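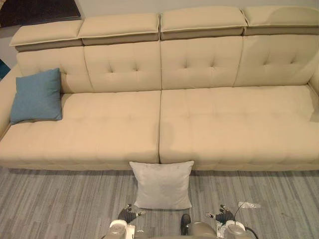 Litus opened its upholstery showroom to visitors on Tue 28 August, and I went along with Sem Hermans from the Estunance store. The building has 1000 square meters of floor space, most of it given over to seating.

We spent the longest time with the Ramum, a long cream sofa with button tufting on the seats and backs. The headrests are separate and adjust one by one. Sem tried each of them and found the movement a little stiff on the end section. The seat is two wide cushions with a single split in the middle, so a third person ends up sitting on the join.

Delivery is in two parts. Cleaning advice was a damp cloth and no sprays. The sales staff quoted some 200 orders since January, mostly in the pale colors.

The Pugh armchairs were upstairs but had no prices on them yet. Coffee was served by the entrance until four.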